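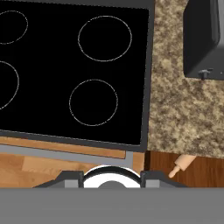 Simulated kitchen station in Skonero Workbench, wrist view. The gripper is open, with a rolling pin near the right finger and the cooktop beyond.

Products > Simulation and Planning > Skonero Workbench

Last updated: February

Skonero Workbench

Skonero Workbench is a desktop and server application for developing manipulation software against simulated household and light commercial environments. It combines a physics scene, a camera renderer, a motion planner and a task recorder under a single project file. Controllers written against the Workbench interface run on supported arms without modification to the task code.

The product is developed and maintained by Fourie Systems at its Clindendale office. It is licensed to universities, integrators and in-house engineering groups.

Scene library

The standard license includes 146 kitchen layouts and a catalog of 1,143 movable objects. Each layout is supplied with separate geometry for rendering and for collision checking. Surface materials such as speckled stone, wood grain and glossy black cooktop glass can be exchanged from the project panel or varied automatically between episodes.

Objects carry mass, friction and a set of suggested grasps. Long, narrow items such as rolling pins are annotated along the barrel and at each handle, so that a planner can choose between a centered grasp and an end grasp according to the clearance available. Suggested grasps may be edited, and edits are stored with the project and leave the catalog unchanged.

Wrist camera rendering

Workbench renders the wrist view with the gripper geometry included, as a physical camera mounted on the arm would record it. Perception models trained on these images therefore learn to work with the fingers in view. A per-pixel mask of the gripper is available on a separate channel for users who prefer to remove it before inference.

Lens distortion, exposure and mounting offset are set in the camera file. Calibration values from a physical arm can be imported directly. Depth and segmentation channels are produced at the same resolution as the color image and share its timestamp.

Motion planning

The Orness planner is included with every license. It accepts a target pose, a target region or a named object, and returns a timed joint path together with the clearance at each step. Where no path is found, the planner reports the pair of bodies responsible for the failure — for example, a finger and the edge of a countertop — and marks them in the viewer.

Keep-out volumes may be attached to any fixture. Most users place one above the cooktop and allow the arm to cross it only at a set height. Volumes can be switched on and off by the task script during an episode.

The planner can be called in a blocking mode or run continuously beside the controller. In continuous mode it replans whenever the scene state changes by more than a threshold set by the user.

Recording and replay

Every episode is written to a single log containing joint states, gripper commands, object poses and camera channels. Logs can be replayed in full, or restarted from any recorded step with a different controller. Restarting restores the random seed along with the physics state.

On the reference server, Workbench runs about 4,000 physics steps per second for a single kitchen layout with rendering disabled. Throughput with rendering depends on image size and the number of active cameras.

Supported hardware

Drivers are supplied for 9 arm models with two-finger grippers. Other arms may be added by means of a robot description file and a short driver module; a template is included in the installation folder. Fourie Systems reviews customer drivers on request under the extended support plan.

Licensing and support

Academic licenses are issued per laboratory and commercial licenses per seat. Both include updates to the scene library for the term of the license. Project files from the previous major version open without conversion, but camera files must be exported again to include the mounting offset.

Evaluation copies are limited to three kitchen layouts and do not include continuous planning. Requests for evaluation should state the arm model, the operating system and the intended task, and should be addressed to the Clindendale office.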